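3. What people mean when they say "a bowl"

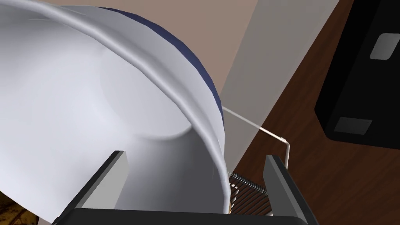 Figure 3. A white bowl, tilted.

I came to portion words through my grandmother's recipe cards, and I still think recipe cards are the best place to catch a language being vague on purpose. A cup is a cup, more or less, once somebody prints it on a box. A bowl is another matter! When Ayana Habte and I started coding our interviews, we had "a bowl of lentils" down as a single unit, and it took us most of March to admit that this was a terrible idea (Natnael Gudeta had warned us, and he has been very gracious). Our speakers kept sorting bowls by parts I had never thought to ask about. A deep bowl with a thick, rolled rim like the one in Figure 3 got called a "serving" bowl by people who then turned around and used the same word for something nearly flat, so depth alone wasn't going to save us. What they agreed on was who the bowl was for. If it was for the table, "a bowl" meant plenty. If it was for one person, "a bowl" meant enough, and enough was whatever that person usually ate.

So we went back and split the 300 recipe cards in the Plorner collection by who was being fed. I did the first pass at my kitchen table and Ermira Mujić did the second without looking at mine. We disagreed on 40 cards, mostly soups. Soup is awful. Writers slide from the pot to the table to the single helping inside one sentence, and they'll use "bowl" for all of it without blinking. One card from the Cloma church supper reads "add a bowl of broth, then give everyone a bowl," and Ermira and I went back and forth on that one for an entire afternoon. We finally marked the first as a measure and the second as a helping, and I would still lose sleep over it if I let myself.

The helping sense won by a mile. Of the 200 cards where we could tell what the writer meant with any confidence, 87 used "bowl" only for a helping, and the rest were split among measures, mixing instructions, and plain old containers. I had expected mixing to come out on top, given that these are recipes, but writers who are telling you to mix tend to skip the bowl entirely. "Stir in the eggs." Into what? They figure you know.

Greer Mackay, who read an early draft, asked whether this was just a habit of the older cards. It's a fair question and we can only half answer it. Few of the cards are dated, and handwriting is a shaky guide (mine has looked like a ten-year-old's since I was ten). The typed cards do lean a little harder on measures, and I suspect that the typists were copying from newspapers. I come back to the newspaper columns in Section 4, along with the whole miserable business of "a dish."

We use cookies to improve your reading experience. By continuing to browse, you agree to our cookie policy. Accept | Manage settings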